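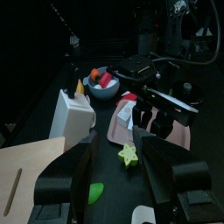 Acta del taller compartido de Flendcombe

Reunidos en el taller compartido de Flendcombe, a 11 de noviembre de 2018, los miembros abajo mencionados procedieron a examinar el estado de la construcción denominada Grulent. La redacción del acta correspondió a Selma Petek, en calidad de secretaria. La dirección técnica la ejercía Szu-yu Hung, autora del proyecto y única persona autorizada a modificar sus parámetros.

Primero. Se hizo constar que el Grulent disponía ya de sus dos brazos, y que el objeto de la construcción seguía siendo el fijado en los estatutos: preparar una comida sin intervención humana. Por razones de prudencia, los ensayos se venían realizando con alimentos de juguete. La secretaria preguntó si convenía mantener esa limitación. La directora técnica respondió que un plátano verdadero exige responsabilidades que el taller no estaba en condiciones de asumir.

Segundo. Se dio lectura al registro de ensayos. En el número 25, el brazo izquierdo había depositado una zanahoria en el cuenco azul y la había retirado acto seguido. En el número 79, tras haberla depositado de nuevo, permaneció inmóvil sobre ella durante toda la tarde. La directora técnica calificó el primer hecho de error de secuencia. Respecto del segundo, pidió que no se empleara la palabra «duda», que figuraba en el borrador, y propuso en su lugar «espera no programada». Se aceptó la enmienda.

Tercero. La secretaria expuso que, al abrir el taller por la mañana, había encontrado la mesa dispuesta de un modo distinto al de la víspera. El señor Yeh, arrendador del local, había declarado por escrito no haber entrado. Tampoco constaba ninguna orden en la memoria de la máquina.

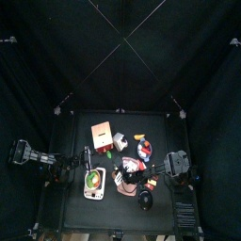
Cuarto. Se acordó repetir el ensayo en presencia de ambas. La directora técnica puso en marcha el sistema y leyó en voz alta la instrucción, conforme al reglamento: servir un plato. El brazo derecho se desplazó hacia los objetos; el izquierdo no se apartó de la placa de inducción. Transcurridos 3 minutos, la directora técnica dictó para el acta que la instrucción había sido desatendida.

La secretaria solicitó entonces que constara una observación propia. A su juicio, la máquina no desatendía nada – aguardaba, con la corrección debida, a que alguien tomara asiento. Señaló que en todo el registro de ensayos no figuraba un solo comensal.

La directora técnica manifestó que la observación carecía de fundamento mecánico. Dicho esto, fue a buscar 2 sillas al almacén que da a la calle de Brirkville, las colocó frente a la mesa y rogó a la secretaria que ocupara la de la izquierda.

Quinto. Se suspendió la redacción del acta mientras duró la comida. No se formularon objeciones al menú.

Selma Petek, secretaria.
Conforme: Szu-yu Hung, directora técnica.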